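# How Does a Softball Game Work?

Softball looks a lot like baseball, but it has its own rules. If you have a game coming up at school, or you want to follow along from the bleachers, these are the main things to know.

## The teams

Two teams play. One team bats while the other team plays in the field. In fast-pitch softball, there are nine players in the field. In slow-pitch softball, there are usually 10.
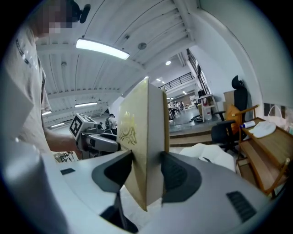

*A short-sleeved T-shirt. Many players wear one to practice.*

The batting team tries to score runs. A player scores one run by touching first base, second base, third base and home plate, in that order. When the fielding team gets three outs, the teams trade places.

## What is an inning?

An inning is over when both teams have had a turn to bat. A full game is seven innings. If the score is tied at the end, the teams play extra innings until somebody wins. 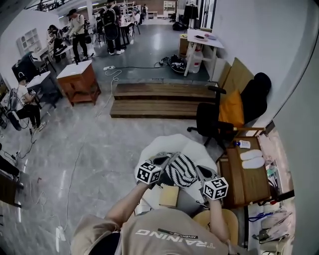
Some games end early. Many leagues have a "mercy rule," which stops the game when one team is far ahead. Check what your own league does - the number of runs is different from place to place.

## How the pitcher throws

A softball pitcher throws underhand. The arm swings down past the hip and the ball is let go low. In fast-pitch, many pitchers swing the arm in a full circle first, like a windmill. In slow-pitch, the ball has to go up in an arc on its way to the plate.

## What players wear

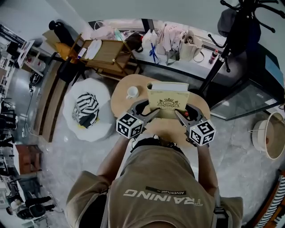

Every batter needs a helmet, and the catcher wears a mask, a chest protector and leg guards. Fielders wear a glove on one hand. For practice, your clothes can be simple. A T-shirt with a big word across it, such as "TRAINING," is fine. For games, each player wears a team shirt with a number, so the umpire and the scorekeeper can tell who is who.

## Words to know

- **Strike:** a pitch the batter swings at and misses, or a good pitch the batter lets go by.
- **Walk:** four balls, which sends the batter to first base.
- **Grand slam:** a home run with a runner on every base. It scores four runs.

*Written by Ashton Halliday for Fondside Young Readers*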